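Small Towns Should Build Their Own Delivery Networks

I have been getting groceries, library books and one memorable rhubarb pie from the same local delivery service for 27 months now, and I want to make the case for it loudly, because I think most people who write about the delivery business are looking at the wrong map.

The usual story goes like this. A big app arrives in a city, spends a fortune on discounts, signs up drivers and restaurants faster than anyone else, and then sits back while everybody else gives up. More drivers mean shorter waits, shorter waits mean more customers, more customers bring more drivers. I believe all of that. In a city of two million people it's a very hard machine to stop.

But I live in Cenddale, and in Cenddale the machine never got started! We had one of the national apps for a while. On a good evening there were four or five drivers logged in, most of them from out past the highway, and a burrito took an hour and ten minutes to travel a mile and a half. The restaurants were paying big-city commissions for that. When the app quietly dropped half our zip code, I don't think many people noticed until they tried to order.

What came next is the part I love. Sukwood started with 2 drivers and a shared phone number, and it did something the big apps never do, which is ask when people really needed things. In a town like ours, demand isn't spread across the day. It comes in clumps. There's the pharmacy clump at four, the dinner clump, and the strange little mid-morning clump when the hardware store's contractor customers discover they bought the wrong fitting. Sukwood built fixed runs around those clumps, the way a bus works, and let you get on board up until the run leaves.

People in the on-demand world find this idea almost offensive. Waiting for a run sounds like going backward. I thought so too, for a week or so, and then I noticed that the 4:30 run showed up at 4:50 every single time, and I stopped thinking about it. A delivery you can predict is worth more to me than one that might be fast. My neighbor with the twins says the same thing with a lot more feeling. 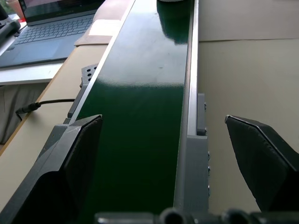

The money works differently as well. A driver on a run drops off eight or nine orders in one loop, so the cost per stop falls through the floor, and the fee can be small without anybody getting squeezed. Last fall Sukwood had 255 households paying the flat monthly rate, plus whoever orders one-off. No investor would get out of bed for that number. But it pays for the vans and it pays the drivers by the hour, including the slow hours, and the drivers stay. Mine knows that my side gate sticks. Try putting that in a dashboard.

Now, the obvious objection is that something this small can be crushed the minute a giant takes an interest. Maybe! I'd point to Gristulow, two counties over, where a well-funded app came in with free delivery for the whole summer. The local outfit there lost a big chunk of its orders by July. By September the free delivery was gone, and so were a lot of the app's drivers, and people drifted back. What held the local service together in the meantime was the boring business: the lab samples for the clinic, the uniforms, the weekly boxes for the senior apartments. That work was on a schedule, and it didn't care about coupons.

So my advice to anybody starting one of these is to go after the dull customers first. Restaurants are glamorous and fickle. A dentist who needs a crown picked up at the same time every afternoon will be with you for years.

I also think towns should help, and I don't mean with big checks. Grewal, the next town up the river, gave its local service three loading spots and the use of a closed fire station for sorting, and put the run times on the town website next to the trash schedule. That was pretty much the whole policy. Last year they handled 1152 pharmacy deliveries out of that building, many of them to folks who don't drive anymore.

There are real limits. If you want pad thai at eleven at night, a service like this is going to let you down, and I have been let down. The ordering page looks like it was made by somebody's cousin. When a van is in the shop, the whole town feels it – there's no deep bench of strangers waiting to log in. And I wouldn't try any of it in a place where people already get a ride or a meal in six minutes.

But there are an awful lot of places where they don't, and they have been told for years that they are simply too thin to be worth serving. They're thin if you slice the day into minutes. Bunch it into six runs and you have a perfectly decent business, with room for a pie on the passenger seat.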